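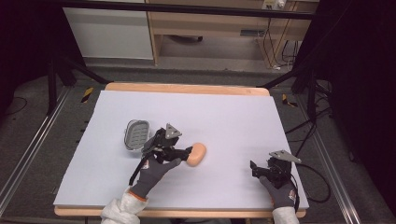 2020-03-11, Liltero bench

Soap and dish again. Morning on the hand-held grippers, same as the rest of March so far, and my forearms know it.

The target from Cevier is 779 recorded goes before they will quote for the arm. We stand at 359. Each go is one bar moved between board and dish, done by somebody who packed soap perfectly well with bare fingers before any of this began. Hattar line has given up 3 packers for it and the orders have not got any smaller. The people left on the line stay late, and the overtime is booked to packing. I have asked for it to go on the project, where it belongs. No answer yet.

The sales sheet says the arm "frees staff for better work". I asked which work. Labelling was mentioned, then pallet checks. Both are done now by people who seem to think they are already doing them.

Notes on the job itself:
– a wide approach is easier on the wrist, slower to close
– gloves on throughout. Swap after six goes or the thumb starts to ache
– tilt the bar before lifting. Straight down and I chase it over the board
– log the misses too. Gristeo's form has no box for a miss, so write it in the margin

The last one bothers me most. If only the clean goes get typed up, the figures will say this is easy, and whoever is on the late shift will be the one picking soap out of the works.

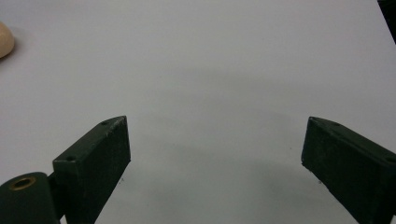
Jitendra Nautiyal read this over at tea and thinks I am being unfair: his shoulder has been bad since the bigger cartons came in, and he would hand the dish job to a machine tomorrow, so long as he is still the one who sets it up and gets paid for knowing how.

Fair enough, and I have put it down as he said it. But the setting up is in the Cevier service contract, page 6, and it is their engineer who does it. He had not been shown that page. Neither had Vsevolod Stetsiuk. Copies now pinned by the kettle.

To do: ask for a miss box on the form. Ask again about the overtime.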